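Durnico

Household inventory records with room, storage and item fields. Plain CSV, one row per item.

Contents

durnico_items.csv – 1185 rows, one per item or pair
durnico_rooms.csv – room codes and floor covering codes
durnico_storage.csv – storage types, material codes, tier counts
CHANGES.txt – field changes by release

Fields

item_id: integer, stable across releases
category: one of 64 values, listed in the header of durnico_items.csv
room: three-letter code
storage: code from durnico_storage.csv, may be blank
tier: integer, counted from the floor up
color: free text, lowercase
unit: "each" or "pair"

Collection

Records were entered by hand in the Brinow form and exported in January. Entries from the older Westeck sheets were converted with a script and then checked row by row. The Westeck sheets had no tier field, so tier is blank for those rows. Blank means unknown – it does not mean the floor.
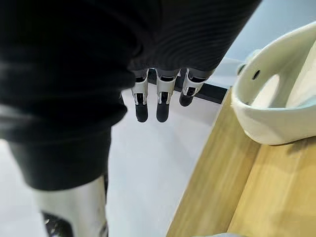
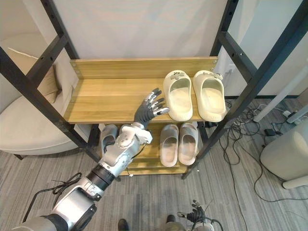
Storage codes describe the piece of furniture and leave its contents to the items table. Material is split into frame and surface, and each takes a single code. The shoe rack with the black metal frame and wooden shelves is coded frame=MT, surface=WD, tiers=2, and the cream slides on its upper shelf are entered with unit=pair, tier=2. Black is recorded for the frame only. Garments with no matching storage code keep the room code and leave storage blank.

Known problems

Color terms are not normalized. "Cream", "off-white" and "ivory" all occur, and the Bolger color map merges them, so run it only on a copy. Six rows have a category but no room. Duplicate pairs entered as two single items have been merged where both rows had the same timestamp.

Loading

The files are UTF-8 with a header row. Read item_id as an integer and everything else as text, then cast tier. Readers that guess types from the first 1000 rows may treat tier as a float.

License

Free for any use with attribution to the Durnico inventory. Send corrections as a patch against the CSV, sorted by item_id.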